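Teaching a Robot Arm to Lift a Pot Lid
Search tips Enter keyword Go
Last updated: 25 January 2020
Reading time: 3 minutes

Start with the knob. It gives the fingers one small thing to hold, and you can bring the hand straight down on it by remote control. Close slowly and stop moving before you lift.

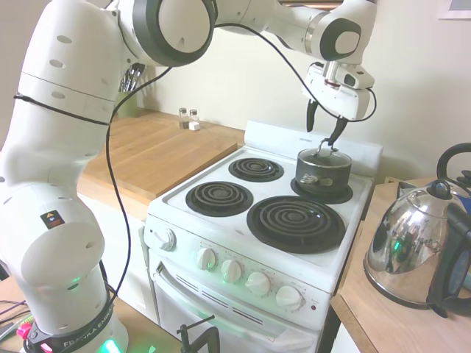
Anneliese Reinholz

We use a saucepan with a glass lid on a back burner, so the arm has to reach over the stove. Keep the side handle pointing toward the front. Make sure the cable has slack all the way to the hand before you record a run.

Save every run under the task name. Our Mullesside folder holds 1,245 of them, and the sloppy ones take longer to sort out than to redo. I throw away any run where I paused to think — the arm will learn the pause too.

Change one thing between runs. Move the pot a little, or start the hand higher, and do up to 9 runs before you take a break.

Check the wrist view as well. Clear glass lets the dark burner show through, and the thin rim may be the best edge you get. A strip of blue grip on a metal utensil is easier to pick out.

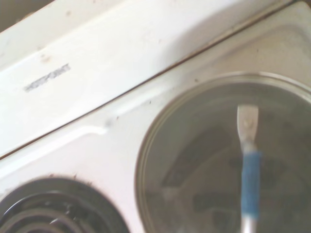

Guiding the arm by hand

Hold it above the wrist and push gently. Keep your own fingers off the lid.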